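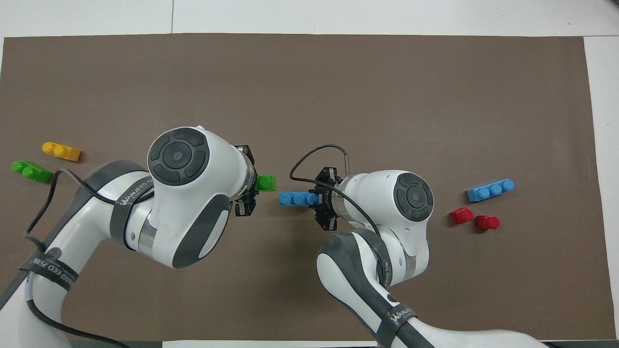 I've been tidying building bricks in one house or another for 23 years, and I still get fond of the chunky ones all over again every time a bin comes down off the shelf! My best tip is to cover the table before you tip anything out. A big sheet of brown paper is lovely for this (tape the corners underneath so it stays put), and when you're done you just lift the sides and let all the crumbs and fluff slide into the trash.

Wash the bricks in a mesh bag, in warm water with a squirt of dish soap, and lay them studs down on a towel overnight. My neighbor Hanne Oksanen runs hers through the dishwasher, top rack, but I've never quite had the nerve.

Then comes the sorting, and with the big toddler bricks I go by color. Small hands can manage that, and it makes a nice slow job for after lunch.

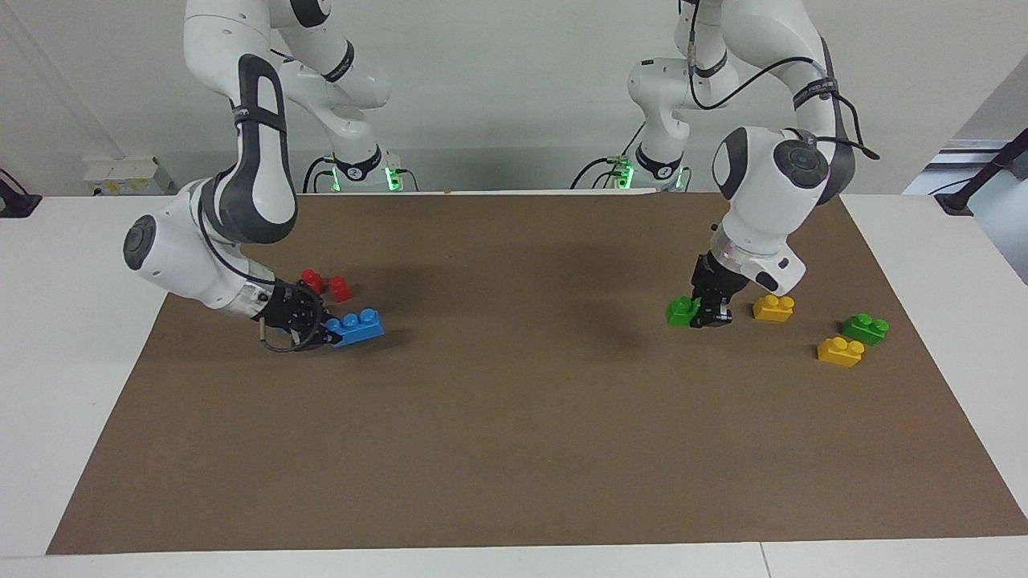 Chunky blocks on brown paper, with a blue one in hand and two little reds close by.

If two bricks are stuck fast, please don't use your teeth. Hold one in each hand and rock them gently, end to end, and if they still won't budge, give them a few minutes in warm water and try again.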